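Print this page | E-mail this to a friend

We use cookies to improve your visit. By continuing to read you accept our cookie policy.

The step counter wants a word with you

My workplace signed up for a walking challenge in November. The app is called Solano, and everyone who joined got a rubber wristband and a daily target. By the second week, grown adults were pacing the hallway outside the photocopier at ten to five so their team wouldn't slip behind Accounts.

I walked too. I like walking. What I doubt is that any of this made us healthier, and I doubt it more each time somebody shows me a chart.

Take the numbers. On a day I spent almost entirely in a chair, with one trip for a sandwich, my band gave me 3,222 steps. The next day I helped a neighbour move a couch, two bookcases and a chest freezer, and it gave me 1,802. My back could have told you which was the harder day. The band doesn't count lifting, or pushing a loaded wheelbarrow, or holding one end of a couch on a stair landing while two people argue about the angle. It counts an arm swinging. I tested this by stirring porridge.

The company's answer is that no device is perfect and the point is to get people moving. Fine. But then why the league table? Why the little trophy with the confetti? If the figure is only a nudge, it shouldn't be printed to the last digit and pinned up in the lunch room, where a colleague with a bad hip has to walk past her own name at the bottom of it.

There's also the money. Our employer paid for 40 bands, and I'd guess that by the new year most of them will be in a drawer beside the dead batteries and the takeaway menus. We did this before with a different outfit, Flutine, which measured our sleep and sent us glum messages about it. That lasted 11 weeks. I slept worse the whole time, mainly from wondering how I was doing.

I'd sooner have seen the cash go on a bike rack, or a shower that runs hotter than lukewarm, or a lunch break long enough to leave the building. Those are dull things to announce. You can't put them in a slide show with an arrow going up. They also cost something every year, and I suspect a wristband looks cheap beside them.

Friends tell me I'm being a grump, and that their band got them off the couch. I believe them. I'd only ask whether they're still wearing it next spring, and whether the walk was any good. My best one this month was up to an hour long, in the drizzle, with the thing left at home on the kitchen bench. As far as Solano knows, I never got up.

Sign up for our weekly newsletter and get new opinion pieces in your inbox. 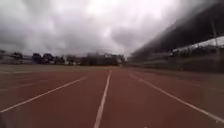 Painted lines on a running track.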